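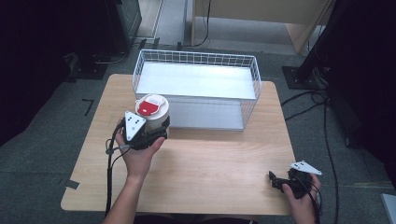 Wire basket on a wooden table

Slide 1. Opening
Acknowledge the chair, Nia Foulkes. State the topic: government access to journalists' messages, and who authorizes it.
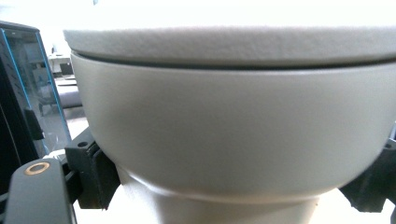
Slide 2. The present rule
Warrants may be sought without notice to the newsroom. Refer to the Brodley case. Pause for 5 seconds. 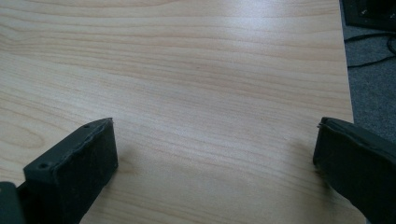

Slide 3. Recommendations
Notice within 10 days. Review by 2 judges. Credit Yaw Fiadzo for the draft wording. Questions go to Tomomi Hattori; allow 7 minutes.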